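Notes from the Summer Practical: Breakfast Table Task

August 16, 2022

The summer practical of the Velville student robotics club has now closed, and I have been asked by several parents and by two members of the teaching staff to set down an account of it. I am glad to do so on this page, where I usually write on smaller matters. The views expressed are my own and should not be taken as those of the school.

The practical was first proposed in March, when Kenji Mahmoud, then in his final year, submitted a short paper arguing that the club had spent long enough on wheeled vehicles. His proposal was that members should learn to plan and record simple household tasks for a robot arm, using toy kitchen items on an ordinary table. The paper ran to nine pages and was approved with one amendment, which concerned the hours during which the arm could be used.

Kourosh Taheri was appointed to supervise. He had previously run the electronics evenings, and he brought from them a firm habit of written records. Each pair of students was required to complete a task sheet before touching the controls. The sheet asked for the object to be moved, the place from which it would be moved, the place to which it should go, and the condition in which the table was to be left. Some members regarded this as excessive at first. By the second week the sheets were being filled in without complaint, and a few pairs had begun to add sketches in the margin.

The task adopted for the main part of the practical was known as Drelora, a name chosen by the younger members for reasons that were never made clear to me. It concerned the laying and clearing of a breakfast table. Students were to bring a cup to a tray, to lift a pan by its handle, and to put a small item beside the toaster without disturbing anything near it. A further task, Tarkovo, involved stacking and was attempted only by those who had finished the first.

In all, 337 attempts were entered in the log. Of these, 53 were set aside on review, in most cases owing to an incomplete task sheet or a change to the table which had not been written down. I mention the figure as it has been the subject of some discussion. Mr Taheri's view was that an attempt without a proper record should not be kept, however well it had gone, and I support him in this. There were members who disagreed, and who felt that a good grasp of a cup ought to count for something. Their objection was heard and has been noted in the club minutes.

The handling of cups deserves particular mention. They are light and tip easily, and a grip that suits the rim does not always suit the side. Kenji prepared a short guide on approach angles, two sheets in length, which has since been copied for the new intake. The frying pan presented a different difficulty, as students tended to aim for the middle of it and to forget the handle altogether. One pair spent an entire afternoon on the pan and asked for a second. It was granted.

Attention was also given to cables. Members were taught to look along the full length of every cable before starting a movement, and to say aloud that they had done so. I understand that this was found embarrassing for the first day or two. It is a sound practice all the same – I should like to see it carried over to the workshop benches, where standards have slipped.

The Haddad Prize for the best kept logbook was awarded jointly this year. The two logbooks will be on display in the library until half-term, together with the task sheets for Drelora. Visitors are asked not to remove them from the case.

Next year's practical will be open to 55 students, subject to the agreement of the head of department. Applications should be made in writing and should state any previous experience, although none is needed. Those who took part this summer may apply again and will be expected to assist with the introductory sessions. A proposal to add drawers and cupboard doors to the list of tasks is under consideration. I am in favour of it, provided that the present tasks are not dropped to make room.

The table, as laid for the breakfast task, is shown in the two photographs which follow.

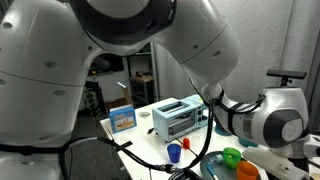
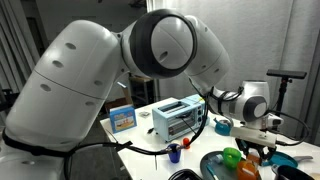
The arm over the breakfast table, with the toaster oven, blue cup and tray. Summer practical, Velville.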